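**Subject: Re: [Nandness-makers] Two-arm cell, anyone got theirs sorting yet?**

From: Hartmut Kröger
To: Nandness-makers list
Date: Tuesday, July 28, 2020

Hi all, and hi Friederike! Long reply coming, I've been living with this thing and I have opinions. Blocks are in, both arms are up:

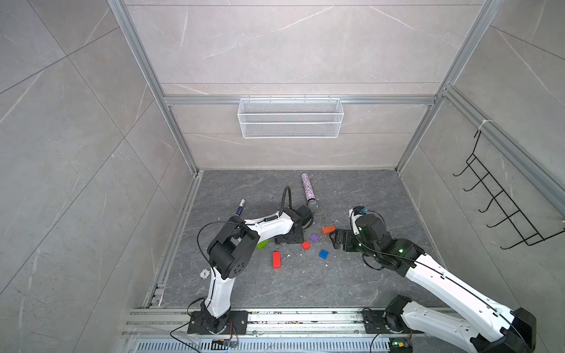 ## Your questions first

> On the Nandness list, Friederike Wiegand wrote:
>
> I have one arm running on the bench and a second one in parts. Before I build the box I'd love to hear from anybody who has two arms sharing one floor. Do you mount both on the same rail? Do they hit each other? And is it worth lining the walls or is that just for looks? I was going to leave mine as bare board.
>
> Also, what are you picking up with it? I've been using bottle caps and I'm sick of bottle caps.
>
> Friederike

**Same rail?** Yes, both bases bolt to the front aluminum rail, one toward each end. I tried the back rail first (in January, when it was too cold in the garage to think straight) and it was a mistake. Every cable had to come over the top and I couldn't get a hand in without leaning on something. With both at the front you can reach every screw, and the whole back wall stays free for hanging stuff.

Go with the thick mounting plate if you can. My first one was thin and you could watch the elbow nod every time the arm stopped. The thick plate plus a second pair of bolts fixed nearly all of it.

**Do they hit each other?** Oh yes! Twice in the first week, hard enough the second time to strip a gear. What I do now is dead simple: there's a line down the middle of the floor in software, and an arm has to ask for it before crossing. If the other one has it, you wait. It's slow and it looks a bit like two people at a narrow door, but I haven't had a knock since. Lammers has a much cleverer version with proper collision shapes, and if he's reading this he should post it.

**Lining the walls?** Do it. I used the marble-look panels, light grey for the walls and dark for the floor, purely because that was what the shop had left over, and I wouldn't go back. The dark floor is great for the bright blocks. The one downside is that it shows every white crumb, and I never seem to get them all.

## What I'm picking up

Toy blocks, mostly. I have a few colors and shapes on the floor, from a little red cube up to a tall red one that stands on end. The tall one is the real test. Come in a bit too fast and over it goes, and then you're picking up a lying-down block with a grip meant for a standing one.

Once blocks got easy I started adding things that aren't blocks. The marker pen is good fun, it rolls if you so much as breathe on it. The glittery canister is harder than it looks, being round and shiny, and I get maybe one good grab in three. I'd recommend anything like that over bottle caps!

The goal is to have the arms put things away. There's a wire-mesh basket on the back rail, two tiers, and a black hook rack on the right wall. The basket is the next job. Dropping something in from above should be the easy part, but the arm has to be nearly at full stretch to get there, and at full stretch it sags. I wrote a small correction table for that, 72 points on a grid, measured one evening with a ruler and a lot of coffee. It works nicely near the middle of the floor. In the back corners it's still off by more than I'd like.

The hooks can wait. I have no idea yet how to hang anything on a hook with parallel jaws. Ideas very welcome!

## Numbers, for those who asked last month

- Longest unattended run so far: 147 picks, stopped by me because it was dinner time
- Pause between moves: 30 ms, any shorter and the left wrist buzzes
- Motor supply: one per arm, please don't share one, I did and the arms kept rebooting each other

## Cables

Leave more slack at the gripper than you think you need. I have a big loop going up and over on the left one and it looks silly, but the short version pulled on the plug every time the wrist turned all the way round. On the right I ran the cable along the long arm segment, which is tidier, and I'm still deciding which I prefer. Zip ties everywhere, obviously.

The code is in the Brarkelero folder on the list's shared drive. It's messy and half the comments are in German, so just ask. Friederike, if you get out to the Flunness workshop, bring your second arm along in its parts and we can put it together there. I have 8 spare bolts of the right length with your name on them.

Hartmut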